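Progress report, handling cell at the Petersen building
Prepared by Flynn Costigan for the Skiveo equipment fund
January 7, 2018

Work covered: wrist camera, gripper service, cable replacement. The cell has now run 790 hours since it was commissioned in August. We are inside the budget for this period and expect to stay there.

The gripper was taken off and serviced on schedule. Both finger pads were replaced and the mounting screws were set back to torque. The old arm cable had worn through its outer jacket near the elbow, so we fitted the spare and rerouted it with a wider loop. We ordered one more spare from Jakitz at a cost of $292. It has not arrived yet.

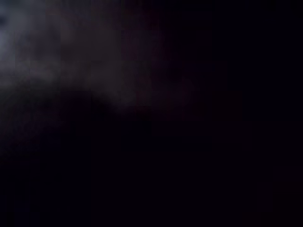
Camera setup is the part of the plan that is behind. Exposure and gain were still at the values we used on the bench, and those do not suit the cell. At the wrist camera we get a pale patch at the left edge, gray haze next to it, and close to black over the whole right side. The blocky squares in the gray part also need attention, and we will raise the stream bit rate before we judge the lens. The part finder cannot work from input like this, so picks are being run from taught positions for now. Cycle time is not affected, but parts have to be loaded in the fixture by hand.

The steps still open on the camera are to clean the lens and cover, lock the exposure, reset the focus at working distance, and repeat the hand-eye calibration. We will then run 400 picks with the Jisura parts and log every miss. If the image is still too dark after the exposure change, we will add a ring light at the wrist. A light was in the original request and was left out to save money. The quote we have is for about $100, which can come out of the maintenance line.

Daily checks are being done and the log is up to date. Air pressure and the emergency stop circuit were tested with no faults found. The joint brakes are due next period.

No change to the end date is requested. We ask for approval to move the light to the maintenance line if it is needed.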